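Durnby council drops a seat, and your ward may have moved
11/03/2014

Well, the votes are in on Question 2, and I have to admit I lost my lunch bet. Durnby is going from nine council members to 8, and every ward line in town gets redrawn before the next city election. The measure passed by 54 votes. In a town where I can't buy milk without running into someone on the ballot, that's close!

I sat through the whole canvass at the Hlongwane Building (bring a cushion if you ever go, those benches are brutal) and the clerk, Signe Brekke, read the final tally out loud twice. The yes side finished with 1,033. She told us she'd had one request to look at the absentee envelopes again and had already done it, with no change.

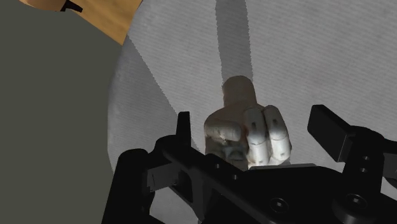 Image credit: Stavovetti

So what happens now? The charter gives the council 15 days to name a mapping panel, and the panel has until August to bring back a plan. Britthorpe, the neighborhood on the far side of the creek, is the part everybody is arguing over. Right now it's split between two wards, and people there have been asking for years to be put in one. Roxana Guzmán, who represents the northern half, told me in the hallway that she'd back a single Britthorpe ward even if it puts her in the same race as a colleague. "I'd rather explain that to my neighbors than explain the line down the middle of their street," she said.

Not everyone is happy. The folks who spoke against the change at the last hearing said a smaller council means more phone calls per member and fewer people returning them – and I think they have a point. My own council member already takes a week to call me back. The other side kept coming back to tie votes and said the mayor would break them, same as in most towns our size. I asked how often the mayor has had to break one up to now and got a shrug.

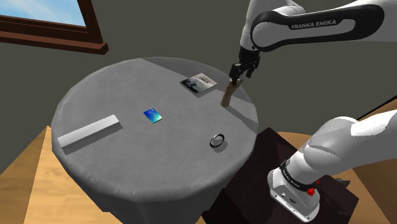 A Franka Emika arm at a round table with a gray cloth.

Nobody loses a seat early, by the way. All the current members serve out their terms, and the smaller council starts with the next one. School board districts stay exactly where they are, and so do polling places for now.

If you want to be on the mapping panel, forms are at the clerk's counter. You have to be a registered voter in Durnby and you can't hold city office. Mine's half filled out on the kitchen table.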